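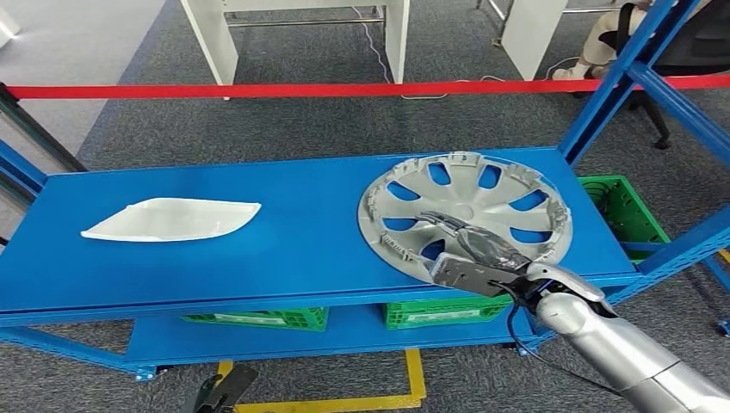 Taller de recambio y carrocería · Club del Motor de Nenham

Cómo ordenar piezas de plástico del coche sin cargarte las pestañas

Llevo años guardando tapacubos, ópticas y trozos de interior en cualquier rincón, y he partido tantas pestañas que ya me daba vergüenza contarlo en el club. Así que este invierno me puse en serio y monté un sistema para la estantería azul. Os lo cuento tal como lo hago, con mis manías incluidas.

Lo primero es vaciar la balda de arriba y pasarle un trapo. La quiero despejada porque es mi mesa de clasificar: ahí dejo las piezas grandes y planas, una al lado de otra, sin apilar. Un tapacubos va siempre con la cara buena hacia arriba y las grapas libres (¡nada de apoyarlo de canto contra el montante!). Las piezas alargadas y acabadas en punta, tipo cristal de faro, las tumbo en paralelo al borde de la balda. Si la punta asoma, tarde o temprano te la llevas con la manga.

Luego vienen las cajas verdes de rejilla. Me gustan porque respiran y porque se ve un poco lo que hay dentro. Cada una lleva su etiqueta blanca delante, escrita a rotulador fino, y apunto tres cosas: qué es, de qué lado y si le falta algo. «Tapacubos, 2 grapas rotas» me ha ahorrado más de una tarde tonta.

Para limpiar uso agua tibia con una gota de jabón de platos y un cepillo de dientes viejo. En los radios del tapacubos se queda el polvillo de freno, y ahí toca paciencia. Si queda algún arañazo que no soportas, lija al agua: empieza con la de 2000, termina con la de 3000 y moja mucho, muchísimo. En las ópticas ve todavía con más cuidado, que un redondel mate en mitad del plástico ya no hay quien lo quite. Yo después les paso un poco de pulimento Cudetti, pero vale cualquiera que sea para plásticos.

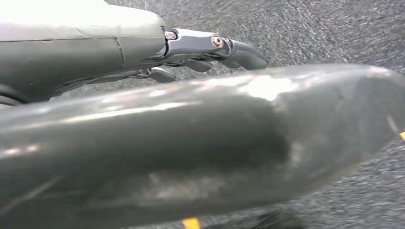
El gris oscuro brillante canta cualquier roce.

Con las superficies brillantes soy un pesado, lo reconozco. Primero aire o un pincel suave, después el paño de microfibra, y nunca en seco si hay polvo encima. Las rayas finas se ven mejor con la luz de lado, así que yo giro la pieza hasta que aparece el reflejo y voy siguiendo el borde. Corto los paños en cuadrados de 300 milímetros, los doblo dos veces y tengo un montón de caras limpias antes de echarlo a lavar.

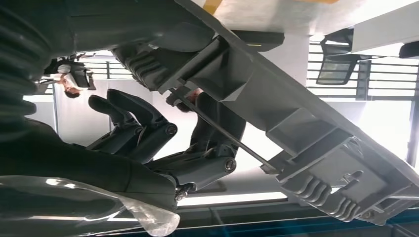

Mi gran pelea son las piezas grandes de interior, esas que no caben en ninguna caja y que pesan más por un lado que por otro. Busca siempre la parte maciza antes de levantarlas. En una gris como esta, con huecos cuadrados y nervios en los dos extremos, yo meto una mano bajo los paneles planos y dejo los nervios sin cargar, que son los que se parten. Para guardarla, cartón debajo y un taco de espuma Kneath donde quede coja.

Por último, hago una lista. La mía es una hoja de cuaderno con 12 líneas, pegada con cinta en el lateral, y cuando se llena toca vender o regalar algo. En el mercadillo de Endetti, en junio, siempre hay alguien buscando justo el tapacubos que a ti te sobra.

Si usáis otro sistema para las grapas sueltas, contádmelo, que las mías siguen en un bote de mermelada.

Este sitio utiliza cookies propias y de terceros para mejorar la navegación. Si continúas navegando, aceptas su uso. Aceptar | Configurar | Más información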